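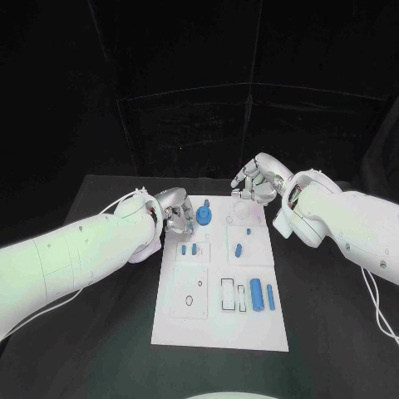

I've had the Jandby teleop kit for two months now and my shoulders would like a word. It's the glove-and-arm-tracker set: you wear it, you move, the robot copies you, and later it's meant to have a go on its own. Setup took me 52 minutes, most of it spent on wrist calibration and muttering. Once it's going, the big movements are lovely. The arms drift in over the task board like they own the place. Then you try to pinch that clear dome up near the corner, white-ish on white, and find out how much of your daily life depends on fingertips that feel things. The blue pegs and cylinders are kinder. I can see those, at least.

The software, Rorkent, records each go neatly and lets you bin the bad ones. Of my first 400 I binned plenty. Ruba Sleiman, who shares the bench, has better hands and keeps more of hers. She also reads manuals.

Gripes: the glove sizing favours people with enormous thumbs, the foot pedal skates across lino, and the strap Velcro was furry by January. At $903 I expected a better pedal. The older Antoniadis set is $579 and has no finger tracking, only a trigger, but for plain pick and place I'd buy that and spend the difference on a decent stool.

Three and a half stars. Four if they fix the thumbs.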